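Posted Dec 16, 2018 by lampstand_mom

How do you teach the parable of the lost sheep to little kids without losing them halfway?

I got talked into taking the younger Sunday school class at our church in April and I'm still finding my feet. Next up in our booklet is the lost sheep from Luke 15, and I've read it so many times that I can't hear it anymore. My kids are four to seven. Last time I did a parable (the sower) one of the boys asked if Jesus was a farmer and we never got back on track. Also, one of the moms asked me why the shepherd would leave the other ninety-nine by themselves in the wilderness, and I had no good answer. Is there one? We use the Emix booklets if that matters, and they skip right over it.

I have 9 kids on a good morning and 2 on a bad one.

We use cookies to remember your settings. By continuing to browse you agree to our cookie policy. OK

Answer 1

I've been doing this age group for ages, so here's what I do with that one. First, read it from the Bible itself, even if you retell it after. It's only a few verses, Luke 15:3-7, and they can sit still for that. Then I ask them who is telling the story and who is listening, because Luke gives you that right at the top of the chapter. The tax collectors and sinners are coming close to hear him, and the Pharisees and scribes are standing there grumbling that he eats with them. Kids get grumbling! They know exactly what it is to be mad that somebody else got invited.

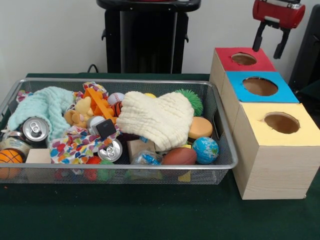 After the reading I do the searching part, and I let it run long. Luke says the man goes after the one that is lost until he finds it, and "until" is the word I want them to take home. I fill a basket with whatever is in the toy closet — soft toys, balls, cans, a knitted blanket, a wooden block or two — and bury one small sheep in the middle of it. They take turns digging. Somebody always wants to quit, and then I ask if the shepherd quit. When the sheep turns up we all have to cheer, because the man calls his friends and neighbors together and that's half the story. Don't skip the party.

On the ninety-nine, I'd tell the mom that Jesus asks it as a question, "which of you wouldn't?" and lets his listeners squirm. Some people figure there were other shepherds around. The text doesn't say so, and I'm fine leaving it there.

As for the boy with the farmer question, let him ask. I'd just say Jesus talked about things people saw every day, and keep going.

Answer 2

just do the felt board, works every time

Answer 3

I'm more of an adult class person, so take this for what it's worth, but I wanted to add something on the ninety-nine. Matthew has the same parable in chapter 18 and it sits in a different spot. There Jesus is talking to the disciples about "little ones," and the sheep has gone astray on the mountains. In Luke it's the wilderness and the audience is the grumblers. I'd read both before you teach it. Our group at Weerakoon Street Chapel spent a whole evening on the two side by side and we still ran over.

Also look at verse 7, the ninety-nine "who need no repentance." Plenty of readers hear a bit of an edge in that, given who's standing there listening. Too much for a five-year-old, but the mom might like it.

If you want to stretch it over more weeks, the lost coin comes right after and then the two sons. I'd keep them in that order.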